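工房ノート 12月 膠の濃度と木口接着の試験、その2

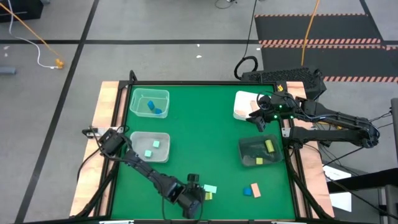 前回からの続き。Camargoの椅子の貫が抜ける件で、膠の濃度と木口の下塗り(サイズ引き)の効き方を見ている。前回は濃度だけを振って、ばらつきが大きすぎて何も言えなかった。今回は濃度を2水準に絞り、下塗りの有無を加えた。

材料
膠は粒状の獣皮膠、Prirnoraから取った分の残り。開封から日が経っているが、密閉してあったので固まりやカビはなし。水は水道水を一度沸かして冷ましたもの。試験片はブナ、Weverwoodの端材から木取り。年輪の向きはできるだけ揃えたが、端材なので完全には揃わない。板目に寄ったものは別の山に分けて記録に印をつけた。

調製
膠と水は重量で量る。体積で量ると粒の詰まり方で毎回変わる。薄い方は膠1に水2、濃い方は膠1に水1.5。水を吸わせる時間は一晩。朝見たときに粒の芯が残っていたので、濃い方だけ昼まで延ばした。薄い方は朝の時点で芯なし。
湯煎は60℃を超えないように管理。鍋の底に布を敷き、瓶を直接当てない。温度計は瓶の中と湯の両方に入れた。湯の表示だけ見ていると瓶の中が遅れてついてくるので、火を弱める判断がどうしても遅れる。前回の失敗の一部はこれだったと考えている。瓶の中で最高58℃。
表面に膜が張ったら取り除かず混ぜ戻す。取り除くと濃度が変わる。蒸発分は瓶ごと量って、減った分だけ湯を足した。

下塗り
薄い方をさらに水で倍に延ばしたものを木口に刷毛で一度引き、触って付かなくなるまで置いた。二度引きは今回やらない。二度引きまで入れると試験片が足りない。
木口の仕上げは全数、鉋。鋸肌のままの比較はAdemir Guerraさんが以前やっていて、結果は鋸肌の方がむしろ悪かったとのこと。細かい数字は残っていない。繊維の潰れた層が間に残るためではないかという話だったが、断面を見たわけではない。

接着と養生
木口対木端のT字。1条件につき8本。試験片は事前に温めた。冷えた材に塗るとゲル化が先に来て、圧締しても膠が動かない。温め方は湯たんぽを入れた箱に30分。材の表面温度は測っていない。次回は測ること。
圧締は当て木を挟んでクランプ。締める力の管理ができていないのが弱点で、はみ出しの量で揃えたことにしている。おもりに替える案あり。ただしT字だと倒れるので、治具を先に作る必要がある。
養生は作業場の棚で2日。暖房を切る夜間にかなり冷えるので、窓側の段は使わなかった。

破壊試験
腕の長さ200 mmで、先端に吊った袋に砂を足していく方式。足す速さが人によって違うので、今回は全部自分でやった。紙を巻いた漏斗から一定に落とす。破断した時点で袋を外して量る。

結果(傾向のみ。個別の値は別表)
下塗りなし、薄い方:一番弱い。破断面はほぼ全部が界面で、木口側に膠がほとんど残っていない。吸われて欠膠になったものと見る。
下塗りなし、濃い方:薄い方よりは上だが、ばらつきが大きい。低い値の試験片は破断面の中央に艶のある部分があり、そこは相手に付いていない。ゲル化が早かった箇所だと思う。塗ってから合わせるまでに手間取った試験片と一致する。
下塗りあり、薄い方:下塗りなしの濃い方と同程度で、ばらつきは目に見えて小さい。
下塗りあり、濃い方:最も強い。破断面に木破が混じるものが出た。ただし木破が出た試験片のうち、板目に寄った印のあるものは材そのものが弱かった可能性があり、膠の手柄とは数えない。

検討
濃度を上げるより下塗りを入れる方が、少なくともばらつきの面では効いている。実物の貫はホゾなので木口だけで持たせているわけではなく、この結果をそのまま椅子に当てはめることはできない。それでも、抜けてきた貫のホゾ先と胴付きを見ると膠がほとんど残っておらず、薄い方の下塗りなしの破断面に近い。胴付きにも下塗りを入れる価値はある。
Oranuch Boonyaritさんからは、尿素を入れて可使時間を延ばしたらどうかと提案があった。ゲル化が遅れれば合わせるまでの手間取りは吸収できる。一方で、乾いた後の耐湿性が落ちると聞く。椅子は床暖房の部屋に置かれる予定なので湿気の側はあまり心配していないが、夏は別。尿素入りは別の回で、湿度を変えた養生と組で試す。
Malnessの修理分(引き出しの前板)は今回の結果を待たずに従来の配合で進めてよい。あちらは木端同士で、木口の問題がない。

片付けと残り
残った膠は薄い方のみ冷蔵。濃い方は廃棄。再加熱を繰り返した膠で試験しないこと。前回の後半の値が下がっていたのは、おそらくそれ。
刷毛は湯で洗って吊るした。毛の根元に膠が残っていたものが一本あり、これは下塗り専用に回す。

次回
・二度引きの下塗りを追加
・材の表面温度を測る
・塗布から圧締までの時間を秒で記録
・T字用のおもり治具、図面から
・ブナの端材の残りを確認。足りなければWeverwoodに追加を頼む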